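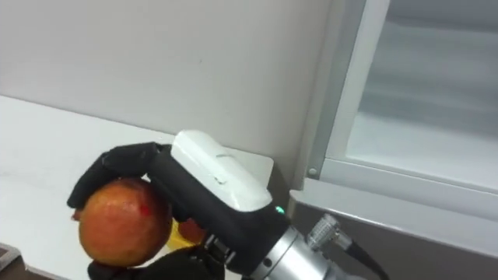
*Fruit handling at the fridge, fingers on bare skin*

**Do "food contact" rules cover the fingers on a robot hand, or only the food?**

Posted by **sceptic_in_the_scullery**

We've been sent a draft code of practice for robots that put food away in shared kitchens. It comes from Hekska, who also want to sell us the kit, so you can guess how much I trust it. It runs to 22 pages and most of that is about emergency stops and who signs the log on a Monday.

The bit on hygiene is one line: "end effectors shall be maintained in a clean condition". Clean according to whom? Wiped with what? The fingers are a matte black covering with joints in it, and I can't find a word about what the covering is made of or whether it can be washed.

Am I being fussy, or is that line worthless? And is there a proper rule I can wave at them?

---

**Declan Costigan**

It isn't quite worthless but it's close. A line like that can't be failed, so it can't be passed either.

I did the paperwork for a trial at Trindholm and we ended up throwing out the supplier's wording and writing our own. What we asked for, in writing, before anything touched food:

- what the finger covering is made of, with a declaration that it's suitable for food contact
- which cleaning products it can stand, and how often it gets changed
- what happens at the joints and seams, where a cloth doesn't reach
- whether raw meat and ready-to-eat food are ever handled by the same fingers (ours weren't allowed to be, full stop)
- who checks, and what they do if they don't like what they find

Jellmont quoted us 300 for spare finger covers and then 1683 for a "hygiene package" that was the same covers plus a laminated sheet. Ask for the price of each part.

As for a rule to wave: general food hygiene law talks about equipment that comes into contact with food, and I can't see why a gripper would get a free pass. Ring your local environmental health team and ask them. I wouldn't take a supplier's word for it, or mine. 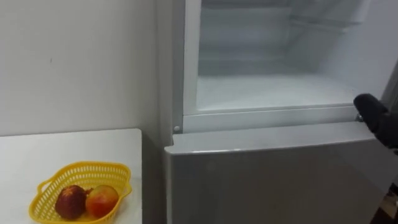 Fridge access is the other thing I'd pin down, and drafts nearly always skip it. Ours said "close the door promptly", and I asked how many seconds that was and got silence. Write a limit for how long a compartment may stand open, and say what the machine does when it reaches the limit. Then say where food waits in the meantime. A lattice basket on a table right beside the fridge, like the yellow one there, is a sensible enough waiting place for whole fruit, but your code should name it and should say that basket gets washed too. Every surface the fingers visit belongs on the cleaning list, door edges included.

---

**tipoki_user_322**

We have a Tipoki one at work and just wipe it with the blue spray. Never had a problem. People's hands are filthier tbh.

---

**sceptic_in_the_scullery**

Thanks Declan, that list is going to Hekska tonight with the seconds question added at the top. I'll believe the declaration when I've got it in my hand.

@tipoki_user_322 does the blue spray say it's all right on surfaces that touch food? Ours doesn't, I've just been and looked at the bottle.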